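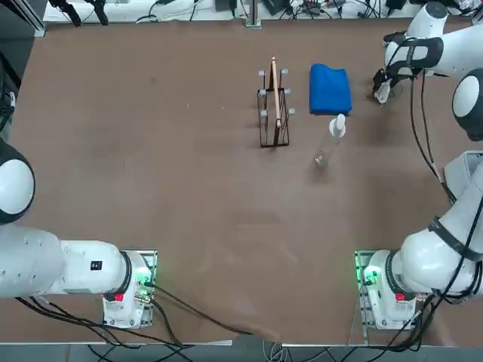
Home | Holidays | Kids | Contact
2 min read

Haunted hall walk-through, Urnby: my checklist, with comments

Ticked in October, comments tidied up November 14, 2025.

Exits clear: Yes, both. One was behind a fake cobweb you'd have to know about. Pull it down.

Fog machine away from smoke alarm: So I was told. I paced it out and got nine steps. The Kitutine booklet says plenty, whatever plenty means.

Candles: Battery only. Good.

Costumes "flame resistant": Says the tag. I'd still keep them off the heaters.

Extension cords taped: Partly. Two loose ones by the coffin. Tape costs next to nothing.

Crowd limit: The sign says 100. Nearly everyone came at seven, and I saw no clicker at the door.

Treat table, nut labels: Havlíček caramels labelled. Home baking wasn't, and "probably fine" is not a label.

Strobe warning: Posted inside the strobe room. Move it to the front door.

First aid kit: Borrowed from Drerkovbridge. No plasters left in it.

Result: Pass, grudgingly. Recheck cords and kit before the Christmas party.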